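Stumlow Park

Stumlow Park is a small amusement park on the edge of the village of Stumlow, in England. It opened as a pleasure garden with a boating lake and now has a mix of family rides, a miniature railway and two roller coasters. The larger coaster, Cliltolance, is the park's best-known ride and appears on its signs and tickets. The park is open from spring until the end of the autumn half-term holiday, with a shorter run of weekends before Christmas.

History

The land was once the kitchen garden and lower meadow of Stumlow House. After the house was pulled down, the meadow was let to a travelling fair each July, and the fair's owners later took a long lease on the whole site. The first permanent ride was a set of gallopers, placed beside the lake where the present tea room stands. A helter-skelter and a ghost train followed, both bought second-hand from seaside parks that were closing.

The boating lake was made smaller when the railway was laid. The old boathouse was kept and is used as the railway's engine shed. For many years the park charged no entry fee and visitors bought paper tokens for each ride. Tokens were replaced by wristbands, although the gallopers and the penny arcade still take coins.

The lease was bought by Lo Presti, a family firm of ride owners, which also runs the park today. Lo Presti removed the ghost train, which had been damaged by damp, and moved the main gate from the lane to the north side, where there was space for a car park. The old gate is now used only by staff and for deliveries.

Cliltolance

Cliltolance is a steel sit-down coaster on the east side of the park. It was built on the site of the ghost train and part of the former picnic field. The track is 387 metres long and the ride has one train, which carries 10 riders in five rows. The train leaves the station to the left, climbs a chain lift and drops towards the lake before passing through two banked turns and a run of low hills. The final turn crosses over the railway line, and the railway is held at a signal when the coaster is being tested.

The track was first painted red with white supports. It was repainted dark green after complaints from houses on the lane, which look down on the site in winter when the trees are bare. The lift motor was replaced in the same closed season.

Riders must be tall enough to reach the mark on the board at the entrance, and younger children must sit with an adult. Bags and loose items are left on the station platform in open trays on a shelf. 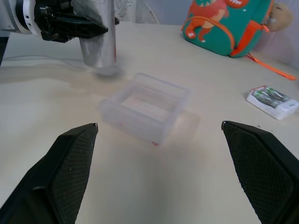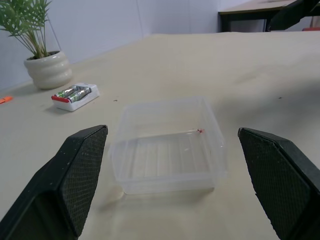 Source: Plindent. Images used with permission.

Other rides

The second coaster is a small powered ride for younger children, with a caterpillar-shaped train that goes round the circuit twice. It stands next to the teacups and the swing boats in the area known as the Lower Meadow.

The gallopers are the oldest ride in the park. The horses are carved wood and are taken off for repair and repainting in winter, a few at a time, so the ride sometimes opens in spring with gaps in the outer row. The organ in the centre is played on Sundays and bank holidays only.

The helter-skelter was taken down for safety reasons and put back with a new staircase. Mats are handed out at the foot of the tower. It closes in strong winds and in heavy rain.

The miniature railway runs for some 207 metres along the lake between Boathouse and Meadow End stations. It has one steam engine and one diesel. The diesel is used on most weekdays.

The park also has a log flume, dodgems, a mirror maze, an adventure playground and a crazy golf course. The golf course is outside the gate and can be used without a park ticket.

Winter work

Most of the rides are inspected and repaired between the end of the autumn season and early spring. Coaster cars are taken off the track and stored in the long shed behind the dodgems. Wheels, lap bars and seat padding are checked there, and the track is walked from end to end before the first test runs. The lake is partly drained every few years so that the flume pumps can be cleaned.

In a notice dated January 18, 2018, the park said that the station roof of Cliltolance would be rebuilt before the new season and that the queue line would be moved to the lake side. The new queue has a covered section and a separate entrance for visitors who cannot manage the steps.

Access and transport

The park is reached from the village by a footpath along the old garden wall. A bus from the nearest town stops at the church, a short walk from the gate, but does not run on Sundays. The car park is free. In wet weather the lower part is closed and cars are sent to a field across the lane.

Dogs are allowed on leads in the gardens and on the railway, but not in the arcade or the tea room.

See also

Pleasure garden
Steel roller coaster
Miniature railway
Gallopers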